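I have been reading the Dudonero release notes again, and I still don't believe the planner does what they say. The claim is that you hand it 40 demonstrations of a task and it works out the steps, the order and when to stop. Zoriana Bilyk sent me the link with one word, "Well?", so I gave it an evening.
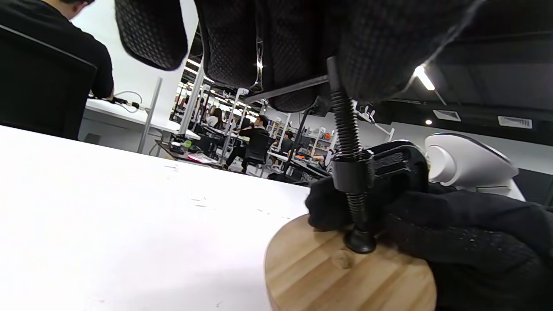
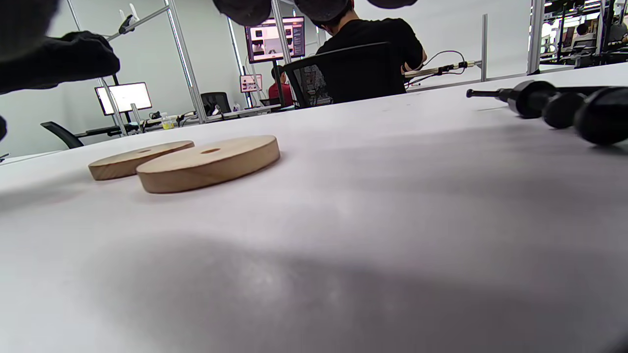
My complaint is with the stopping. The planner splits each recording into segments by watching speed, and calls a segment finished when the hand slows down. Fine for picking and placing. But take a C-clamp over a round wooden disc: what matters is how hard the pad presses, and you can turn that screw slowly or quickly and learn nothing about it from speed. I ran 200 segments through the splitter and read the labels by hand. It had put "done" in the middle of a turn so often that I stopped being cross and started looking for a bug of my own. I found one, in my time stamps. Fixing it helped a little.

Gaëtan Riviere thinks a force threshold would sort it out. Maybe, but then you are writing the stop rule yourself, and the release notes should say so. I'll try version 2 when it's out.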